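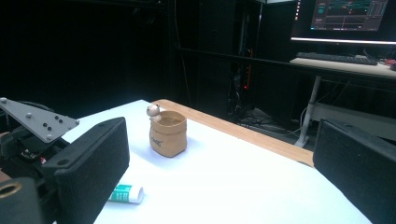
The Kleinschmidt desk swap is a mail-in and drop-off exchange for small desk things: cups, pen holders, glue, clips, erasers, tape and the little figures people keep next to them. We started it for home offices and craft tables, and most questions we get are the same few. Typical items are a small tan cup with vertical creases like a crinkled paper bag, a little figurine with a round pale head that sits on the rim, or a glue stick. If it fits on a white tabletop next to your elbow, we will probably take it.

3,826 views
17 comments

What can I send in?

Anything you would use or keep on a desk, as long as it is clean and not broken. Small chips on a cup are fine if you tell us about them on the slip. We do not take scissors, craft knives, batteries or anything that plugs in.

Do you take used glue sticks?

Yes, if the cap closes and there is glue left. Twist the stick up before you pack it and check that the glue is still soft. If it has shrunk away from the sides, throw it out. Liquid glue has to be unopened.

How should I store a glue stick so it doesn't dry out?

Twist it all the way down, push the cap on until it clicks, and keep it away from heaters and sunny windows. Standing up or lying on its side makes no difference that we have noticed. A cap with a crack in it will ruin a stick in a couple of weeks.

Can I keep pens in a cup shaped like a paper bag?

You can if it is heavy enough. Light cups with a narrow base tip over when you put long pencils in them. Use those for clips, short pencils or erasers. We put a folded piece of felt in the bottom to stop things rattling.

My figurine won't stay on the rim of the cup. What can I do?

Try a small ball of removable putty under it. Do not use strong glue if you plan to swap either piece later. Some rim figures only fit a certain thickness of cup, so try another cup first. A set glued together counts as one item.

How do I clean a cup with printing on it?

Warm water, a drop of dish soap and a soft cloth. Skip the scrubbing side of the sponge, it takes the lettering off. If you don't know what the cup is made of, don't put it in the dishwasher. For dust in the creases use a dry paintbrush.

How many things can I swap at one time?

Up to 20 items in one box. You get one credit for each item we accept. Credits from the Stikska sticker swap can be used here too, but Bollonent gift codes cannot.

How do I pack a box?

Wrap cups one at a time. Figurines go in their own small bag or envelope so they don't end up in the packing paper. Glue goes in a zip bag. Write your member number on the slip and put the slip on top.

When is the next drop-off?

16th August, at the Sustance building, side entrance. The shelves are restocked after that and boxes received later are sorted in September.

Can I get my item back if I change my mind?

Only if it has not been claimed. Write to Hannelore Meinecke through the contact form and include your member number and a short description of the item. Return postage is paid by the member.

1,035 shares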